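Skula

Skula(スクラ)は、Reteroが開発し、Somogyiが発売したコンピュータゲームである。ジャンルは物流シミュレーションとパズルの中間に位置づけられ、プレイヤーは河川沿いの中継港を運営し、到着する貨物を仕分け、保管し、下流の集落へ送り出す。描画と物理演算には、Retero社内で開発されたゲームエンジンFlastitexが使用されている。

概要

Skulaの舞台は、架空の大河に沿って点在する中継港である。各港には桟橋、倉庫、計量所、曳舟の待機場が置かれ、プレイヤーは港長として設備の配置と船の運航順を決定する。戦闘要素はなく、進行を妨げる要因は水位の変化、貨物の劣化、労働力の不足に限られる。

本編は42の港で構成される。港は上流から下流へ順に解放されるが、支流に面した一部の港は本流の進行状況にかかわらず選択できる。支流の港で得た設備は本流でも使用できるため、攻略順によって後半の難度が変化する。

作品名は劇中に登場する曳舟の船級名に由来する。ゲーム内の用語集では、Skula級は喫水が浅く、渇水期にも航行できる船として説明されている。

ゲームシステム

時間の進行

ゲーム内の時間は「刻」を単位とし、プレイヤーが指示を確定するたびに一刻進む。指示の確定前であれば、設備の移動や荷役の割り当てを何度でもやり直すことができる。早送り機能は、待機中の船がなく、かつ腐敗性の貨物が桟橋に残っていない場合にのみ有効となる。

季節は渇水期、平水期、増水期の三つに分かれる。渇水期には大型船の入港が制限され、増水期には桟橋の下段が使用不能になる。水位は刻ごとに微変動し、計量所の上位設備を建てると次の数刻分の予測値が表示される。

貨物

貨物には重量、容積、耐湿性、保存期限の四つの属性がある。倉庫内の貨物は格子状の区画に配置され、重い貨物を軽い貨物の上に積むと下段の品質が低下する。品質は納品時の報酬に直接影響し、規定値を下回った貨物は受け取りを拒否される。

穀物、塩、木材、陶器などの基本貨物に加え、港ごとに固有の特産貨物が設定されている。特産貨物の一部は組み合わせて保管すると属性が変化する。たとえば塩の区画に隣接した干魚は保存期限が延び、逆に陶土に隣接した紙は耐湿性が下がる。こうした隣接効果はゲーム内の説明では一部しか示されず、残りは港の記録簿に実績として追記される形で開示される。

倉庫一棟の基本容量は600単位である。増築によって最大1,000単位まで拡張できるが、増築後の倉庫は移設できない。倉庫間の搬送には荷役人または軌道を用いる。軌道は敷設費用が高く、勾配のある区画には敷設できない。

荷役人

荷役人には習熟度と疲労度が設定されている。同じ種類の貨物を扱い続けると習熟度が上がり、一刻あたりの搬送量が増える。疲労度が上限に達した荷役人は翌刻の作業に参加できない。宿舎の等級、食料の品目数、夜間作業の有無が疲労度の回復量を左右する。

習熟度は貨物の種類ごとに個別に記録される。ある港で育成した荷役人を別の港に派遣することは可能だが、移動中は両方の港で労働力として数えられない。派遣先に計量所がない場合、習熟度の上昇は半減する。

契約

下流の集落との取引は契約単位で行われる。契約には品目、数量、期限、最低品質が明記され、複数の契約を同時に履行することができる。期限を過ぎた契約は自動的に失効し、当該集落の信用値が低下する。信用値が一定以下になると、その集落は以後の季節を通じて短期契約のみを提示する。

長期契約は三季節以上にわたる納入を義務づけるもので、途中解約には違約金が発生する。報酬は短期契約より割高に設定されているが、増水期の欠航による遅延も免責されない。

ゲームモード

本編である「航路」のほか、次のモードが収録されている。

自由港:資金と期限の制約を外し、任意の地形に港を建設する。地形は水深、川幅、土質の三項目を設定して生成される。

定期便:共通の初期配置から開始し、定められた刻数の内に納入した貨物の総評価額を競う。初期配置は毎月更新され、終了した配置も記録の対象外として再挑戦できる。

帳簿:港の設備を変更できず、荷役の割り当てと出航順のみで契約を履行する。各設問には想定手数が設定され、それを下回ると別の評価印が与えられる。

開発

Skulaの企画は、Reteroが以前に制作した倉庫整理パズルの試作に端を発する。試作の段階では画面は一つの倉庫に固定され、貨物の到着順のみが変化する構成であった。その後、倉庫の外側に水路を置き、到着順を船の運航として可視化する案が採用された。

初期の版では時間がリアルタイムで進行していた。社内での試遊では、区画の配置に時間をかけるプレイヤーほど契約の失効が多くなる傾向が見られ、刻による逐次進行に変更された。この変更に伴い、契約の期限、貨物の保存期限、船の速度はすべて刻単位で再計算されている。

荷役人の表現も開発中に変更された。当初は一人ずつに氏名と経歴が付与されていたが、派遣制度の導入後は画面上の情報量が増大し、製品版では班を単位とする表示が標準となった。個別表示は設定画面から有効にできる。

Flastitex

Flastitexは格子に基づく物体配置と流体の簡易計算を主な用途とするエンジンである。水面は高さ情報を持つ二次元の格子として扱われ、船体の周囲のみ解像度が引き上げられる。倉庫内の積載計算は描画から分離されており、画面に表示されていない倉庫についても同一の精度で処理される。

同時に処理できる貨物の上限は、一港あたり3,000個に設定されている。上限に達した場合、新たに到着した船は待機場で停船し、桟橋の貨物が減るまで荷下ろしを開始しない。この挙動は障害として報告されたことがあるが、Reteroは仕様であるとし、後の更新で待機中の船に専用の表示を追加した。

保存データには、各刻の指示内容と乱数の初期値が記録される。読み込み時にはこれらを基に状態を再構成するため、データの容量は小さい。一方、長期間にわたる港の読み込みには時間を要し、更新によって一定の刻数ごとに中間状態を保存する方式が加えられた。

音楽と音響

音楽は季節と港の稼働率に応じて編成が変化する。楽曲は弦、木管、打楽器の各層に分けて収録され、稼働率が上がると打楽器の層が加わる。渇水期には木管の層が外れ、環境音の音量が上がる。

荷役の効果音は貨物の材質と重量によって選択される。品質が低下した貨物には異なる音が割り当てられており、画面を確認せずに劣化を判別できる。聴覚に頼らない判別手段として、区画の縁に模様を表示する設定も用意されている。

発売と更新

本作はSomogyiから8月に発売された。初版には「航路」と「自由港」のみが収録され、「定期便」と「帳簿」は無償更新で追加された。両モードの追加に合わせ、記録簿の検索機能、契約の並べ替え、操作の取り消し履歴が実装されている。

その後の更新では、増水期における桟橋下段の扱いが改められた。初版では下段に残された貨物はすべて失われたが、改定後は耐湿性に応じて品質が低下する方式となった。陶器と金属製品はこの改定によって損失がほぼなくなり、下段を保管場所として用いる配置が一般化した。続く更新では下段の占有に対して保管料が課され、長期の放置には費用が生じるようになった。

利用者が作成した地形を共有する機能は「自由港」に限って提供されている。共有された地形は水深と川幅の検査を受け、入港経路が存在しないものは登録できない。

評価

隣接効果と積載の組み合わせについては、少ない規則から多様な配置が生じる点が評価された。刻による進行も、計画の修正が容易であるとして肯定的に受け止められている。

批判は主に中盤以降の情報表示に向けられた。複数の港を並行して運営する場合、契約の期限を一覧で比較する手段が初版にはなく、港ごとに画面を切り替える必要があった。隣接効果の多くが伏せられている点についても意見が分かれ、探索の動機になるとする見方と、初回の損失を避けられないとする見方がある。「帳簿」の想定手数については、一部の設問で解法がほぼ一通りに限定されることが指摘されている。

用語

刻:時間の最小単位。指示の確定によって進行する。

下段:桟橋のうち、増水期に水面下となる区画。

信用値:集落ごとに管理される数値。契約の種類と報酬に影響する。

待機場:入港前の船が停泊する水域。収容数は川幅によって決まる。

評価印:「帳簿」の各設問に付与される記録。再挑戦によって失われることはない。
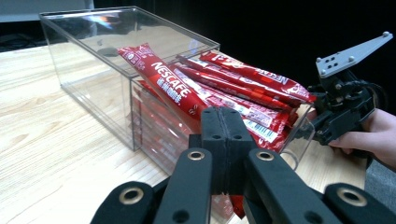

記録簿:発見済みの隣接効果と特産貨物を収める一覧。港ごとに作成され、「自由港」では地形の生成時に初期化される。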